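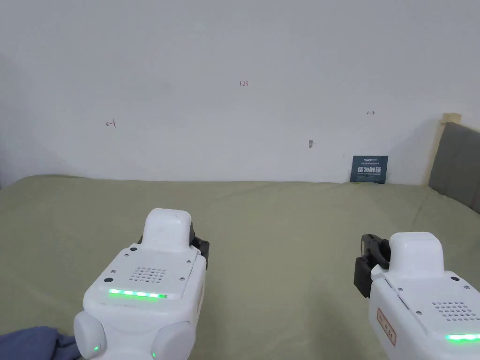

Category: Robots / At Home

Henel says its two-armed home robot will be ready to make a bed "to a standard a family would accept" by July. The company has said something like this before. In a demonstration for reporters and a handful of possible buyers, the machine took 20 minutes to straighten one sheet and fold one blanket, and a person had to step in twice.

The demonstration was held at the company's test rooms in Tomar, where Henel has fitted out a small apartment with a bed, a kitchen counter and a closet. Visitors watched from the doorway. A Henel engineer stood beside the bed the whole time with a tablet in hand, and used it both times the robot stopped.

The first stop came when the robot pinched the sheet and a fold of the blanket together and tried to pull them in different directions. The second came at the far corner. The robot reached for it, let go, reached again and then held still for long enough that the engineer restarted the job from the previous step.

Omprakash Vashisht, who runs the home program at Henel, said neither stop worried him.

"Cloth is the hardest thing we do," he said. "A cup is the same cup every time you look at it. A blanket is a new object every time you touch it. Two years ago we couldn't find the edge at all."

He is right that cloth is hard. Factory robots have been welding and stacking for decades because the parts come to them in the same place and the same shape. A bed in the morning is a heap. The machine has to work out which bit of fabric belongs to what, find an edge it can hold with two stiff fingers, and pull without dragging everything else along. Most people do this half asleep.

What is less clear is why a company that is still having trouble with corners is talking to customers about July.

Henel's own test figures, handed out on a single sheet of paper, say the robot finished the job without help in 200 of its last 300 tries. That is two out of three. The sheet does not say how messy the bed was at the start, whether the same blanket was used each time, or what counted as finished. Asked about the last point, Vashisht said a try was marked as a success if the blanket ended up folded and "the sheet was mostly flat." There were no pillows in any of the tests. Pillows, he said, are "on the list."

The bed also stays where it is. The robot was set up for that room and that mattress height, and the company confirmed that moving it to a different bedroom means most of a day of setup by a Henel employee. Vashisht said this would come down. He did not say to what.

Shanti Gautam has heard this kind of talk from several suppliers. She manages housekeeping for Siritz, a group of six small hotels, and came to Tomar to see whether the machine could take on any part of a room. Her staff strip and remake a bed in a few minutes, she said, and they do it while checking for stains, lost earrings and phone chargers.

"I was told it would be like having an extra pair of hands," she said. "It is a pair of hands. Somebody still has to stand there and mind them."

Gautam said she would look again if the robot could do a whole room on its own overnight, even slowly. Speed matters less to her than whether she can walk away from it. On what she saw, she could not. She was also not sure what it would do with a fitted sheet, and when she asked, she was told that fitted sheets were not part of the demonstration.

Siritz tried a different kind of help last year, a cart from Dremamine that follows a housekeeper down the hall carrying clean linen. It does one dull thing and does not touch the beds. Gautam has kept it. The carts get stuck at elevator doors, she said, but the staff push them in and carry on.

That may be the more honest picture of where these machines are. The ones earning their keep move things from one place to another across a flat floor. The ones with arms and fingers are still being shown off in rooms their makers built, with an engineer close by – and the jobs they are shown doing tend to be the ones that look nice on video. Dishes, laundry and beds have all been called nearly solved by one company or another, and people are still doing all three by hand.

Vashisht argued that slow is fine in a home. If you leave for work at eight and come back at six, he said, it makes no difference whether the bed took two minutes or an hour. There is something to that. But it only holds if the machine can be left alone with the bed, and for now Henel does not allow it. Under the company's own rules, the arms do not move unless a trained employee is in the room.

The first test homes will get the same treatment. A Henel worker will come along with the robot on every visit, which means that a family in the trial will have a stranger in the bedroom who could have made the bed before the arms were switched on.

No price has been set. Vashisht said the company would talk about cost once the robot can handle "a normal bedroom, pillows and all." He expects to show that in July, in the same test rooms.

Posted 11/22/18

More in Robots / At Home
Dremamine linen carts and the elevator problem
Why your towels are still safe from robots
Robot vacuums against pet hair: our long test
Store shelf scanners go back in the box
Window-washing machines: worth the money yet?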